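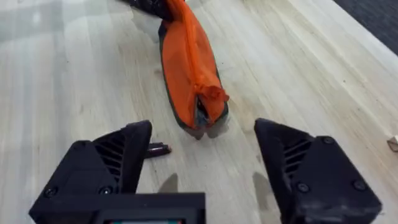 Ticket 3453
Product: Toma two-finger gripper kit, evaluation unit
Supplier: Vurarby Support
Customer: Grindow, November evaluation
Status: Open, awaiting replacement part

Reported fault
The customer reports that the gripper stops before it has closed fully on soft goods. The controller shows code 1146 (travel limit not reached) and the arm returns to its waiting position. The fault has been seen with fabric pouches only. Rigid items of similar width are picked up normally.

First response
The customer was asked to confirm the software release, the grip force setting and the condition of the finger screws. Release 2 was confirmed. Grip force was at the factory value. All finger screws were reported tight.

Customer reply, 09:40
"We have repeated the test with the orange pouch laid lengthwise to the gripper. With the fingers fully open there is no error. The code appears during closing, once the fabric bunches between the fingers. Please advise whether the kit is suitable for this type of item, as our purchase decision depends on it." Saturnino Escobar, Grindow

Support action, 11:15
The customer was advised to select the soft goods profile in the Zinus control panel, recalibrate with the fingers empty, and approach the pouch away from any gathered fabric. The travel limit check should remain switched on.

Customer reply, 14:30
Recalibration was completed without error. The code returned on the second attempt, with the left finger stopping short of the right. The log file has been attached to the ticket.

Assessment
The log shows uneven travel on the left finger, including during closures with no item present. The profile change does not correct this. A replacement left finger drive has been ordered under the evaluation agreement, and the trial period will be extended by 2 weeks from delivery.

The customer is requested not to increase the grip force in the meantime. This ticket will remain open until the pouch test has been repeated with the new part fitted.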